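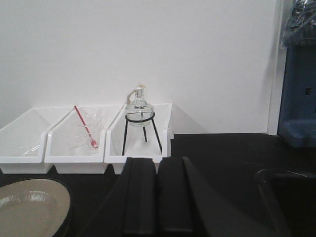 # Stastov 34 open-front bins: six months on a lab bench

Sat 26 November

The Stastov 34 is a white plastic bin with an open front, a tall back and sloped sides. It is sold singly and in packs for parts storage. I bought a pack in May to replace a set of drawer cabinets in a small teaching lab, where the drawers had become a place to lose things. They have been in daily use since then. I paid full price and have no connection with the maker.

## What was tested

The bins went to three locations: a wet bench with a black countertop, a wall rail in the prep area, and a metal shelf in the stockroom. For comparison I kept two competing products in service over the same period, the Eteo Shelf Bin and the Psarras L2. The Eteo is a little cheaper. The Psarras costs nearly twice as much and has a molded slot for a label card.

## Fit and molding

Mold quality is good for the price. The flash on the front lip was light and came off with a fingernail. Two bins in the pack had a slight twist in the base and rocked on a flat surface. After a week under load one of them had settled. The other still rocks, and I moved it to the wall rail, where the base does not matter.

The side walls have a small draft angle, so the bins nest for shipping and take up little room when empty. The same angle costs some floor area in use. If you measure only the top opening you will overestimate what fits. Measure your longest item against the floor of the bin, corner to corner.

Wall thickness is consistent. The back wall flexes if you press the middle of it, and the rim does not. Lift from the rim.

## Bench use

Without a rail, the bins rely on their own weight and friction. On a smooth countertop an empty bin slides with very little force. Pushing the row back to the wall takes care of movement in one direction. For the other, I put a strip of clear silicone feet under the front edge of each bin, and that was enough. The feet cost less than a coffee. The Psarras has rubber pads from the factory, which hold better than mine but leave a gray mark on light surfaces.

The front opening is the main reason to buy this type of bin. You can reach in at a low angle and you can see from standing height what is in there. The lip is high enough to stop round items from rolling out and low enough to clear the knuckles. The Eteo lip is lower, and pipette bulbs escape over it whenever the bench is bumped. 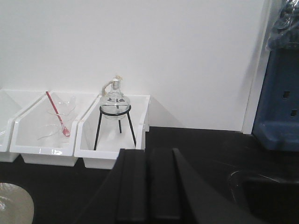 Long, thin items are the weak point. Anything longer than the floor ends up leaning on a side wall, and a handful of them will tangle. A divider would help. Stastov lists one for the next size up but not for this one. I cut dividers from scrap sheet and held them with double-sided tape, and the tape let go within a month.

## Labels

The front face is flat but narrow. Printed tape sticks well if the plastic is first wiped with alcohol. Tape applied straight from the box lifted at the corners within days, probably because of mold release left on the surface. Use a bold font. Thin characters in a small size are hard to read from more than an arm's length, particularly under overhead light.

We use plain numbers and keep the list of contents in a binder. This makes it possible to change what a bin holds without relabeling it. It also means the binder has to be kept up to date, and ours was wrong twice over the summer.

## Load and stacking

The maker gives no load rating for the single bin, so I ran a simple check. I loaded one with 800 grams of steel washers and hung it from a Bodunov rail for 113 hours. There was no visible creep at the hanger lip. I then repeated the check with 607 grams in each of two stacked bins on the shelf. The stack held, but the upper bin could be knocked off its seat with a light push from the front. Stacking is fine against a wall and not something I would do on a cart.

The hanger lip fits the Bodunov rail with some side play. It does not fit the Eteo rail at all, despite a similar profile.

## Cleaning

Warm water and dish soap remove most things. Methylene blue does not come out. Permanent marker comes off with alcohol and leaves a faint shadow. The inside corners have a generous radius, so powder does not pack into them, and a damp cloth gets everything in one pass. The Eteo has square corners and needs a brush.

White shows every smudge. In a workshop I would buy the blue version. On a lab bench, I want to see the dirt. 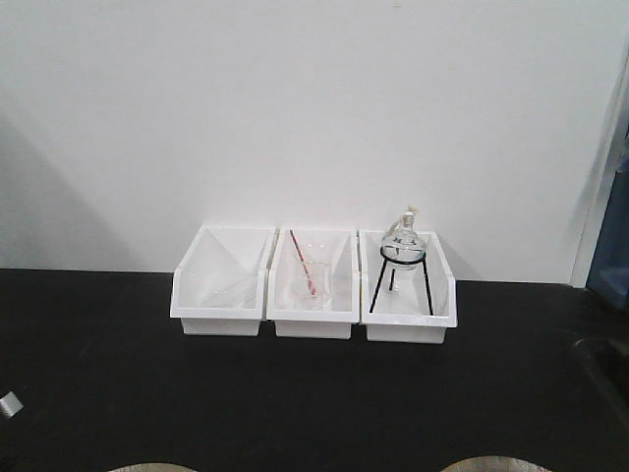
## Ratings

| Item | Stastov 34 | Eteo | Psarras L2 |
|---|---|---|---|
| Molding | 4 | 3 | 5 |
| Stability on bench | 3 | 3 | 4 |
| Label area | 3 | 2 | 5 |
| Cleaning | 5 | 2 | 4 |
| Value | 5 | 4 | 2 |

Scores are out of five. The value score assumes you buy a pack, as the single-bin price is poor.

I have ordered a second pack for the stockroom, along with more silicone feet. The Psarras bins stay on the cart, where the rubber pads are worth the money. The Eteo bins have gone to the storage closet and hold spare cable ties.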